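The Drop Tray: My Favorite Tidy-Up Trick of the Year
By Nicanor Miranda
2nd March
4 min read

I used to lose my card pouch every single morning. Coat pocket, couch, top of the fridge (yes, really). Then in October I put a tray on the table, and I love it so much I keep telling people about it!
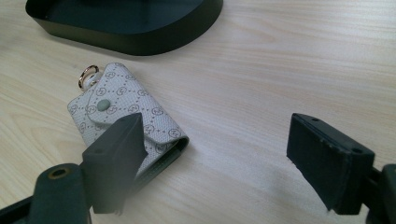 A black tray and a small patterned pouch on the table.

Pick a tray with a low side. You want to see what's in it from across the room, and a deep bowl swallows keys. Rounded ends are great too, as crumbs and grit wipe right out of them with one pass of a damp cloth.

Dark trays show dust. I give mine a quick wipe when I do the table, and it takes seconds.

If yours slides around, stick small felt dots underneath. They come in sheets of 19 at my hardware store and they save the wood from scratches. Check them now and then – a worn dot with sand stuck in it is worse than no dot at all.

Pale wood marks easily, so lift the tray, don't drag it. For a dull ring from a cup, rub along the grain with a soft cloth and a tiny bit of mineral oil, then buff it dry.

And empty the pouch while you're at it! I found four expired coupons in mine, plus a loyalty card for Beltine, the coffee place that closed before I moved here. Old receipts go straight in the recycling unless there's a warranty on them.

Next up for me is the shelf by the back door, where the dog leashes and the spare light bulbs live in one big tangle.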